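Stripping and Freshening a Quilted Mattress in One Morning

If you only do one big job in the bedroom this month, make it the mattress! I used to put it off for ages, and now I look forward to it (yes, really), mainly for that first night with fresh sheets afterward. You don't need special gear. A vacuum with a brush tool, a box of baking soda, two clean cloths, a little dish soap and an open window will do it.

Start early. I try to have everything off the bed by 9 a.m. so the mattress can breathe for most of the day, and in November that matters even more, when the light goes so soon.

Step 1: Strip the bed

Take off the comforter, the top sheet and the fitted sheet, and get them straight into the wash. Shake the blankets out of the window if you can. Pillows can stay at the headboard end for now, but pull the cases off before you vacuum and put them in with the sheets.
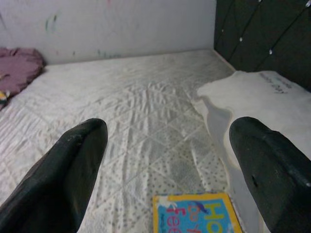
Quilted covers are lovely to sleep on, but all those stitched lines are little valleys where dust and crumbs settle. That's why a quick wipe across the top never does much. You have to go along the stitching.

Step 2: Vacuum along the quilting

Use the brush tool and follow the diagonals one way, top to bottom, then go back and follow them the other way. Go slowly! Do the seam around the edge with the crevice tool. If your headboard is upholstered, run the brush over that too, and poke gently around any buttons - dust loves a button.

Step 3: Treat the marks

Mix a few drops of dish soap into a cup of cool water, dip a corner of the cloth, wring it out hard and dab. Don't scrub, or the cover will go fuzzy. Follow up with the second cloth, dampened with plain water, then press with a dry towel. You want as little water in there as possible.

Step 4: Baking soda

Once the marks are dry, sprinkle 12 ounces over the whole top and spread it with your hand. I leave it for nearly two hours, longer if the room smells stuffy. Then vacuum again, both diagonals, same as before.

Step 5: Smooth the cover

This is my favorite part. Stand at the side of the bed, put both palms flat in the middle and push outward toward the edges. If the fabric has gathered into a knot, work on that first and tease it out from a few directions with your fingertips. A cover with a bit of sheen shows every crease, so check it from low down with the light coming across it.

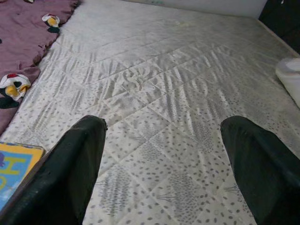

Puckering in a spotted, quilted cover, with a mauve blanket along the side.

If it's a removable cover, unzip one corner, reach in and tug from the inside. A sewn-on cover will keep a few wrinkles and that's fine, they vanish under the sheet.

Step 6: Make it up again

Wait until the top feels completely dry under your hand. Put the protector on first if you use one, then the fitted sheet, far corners before near ones. Fresh cases on the pillows, blankets back on, and leave the top corner folded down until bedtime so the last of the air gets in. Enjoy your clean bed!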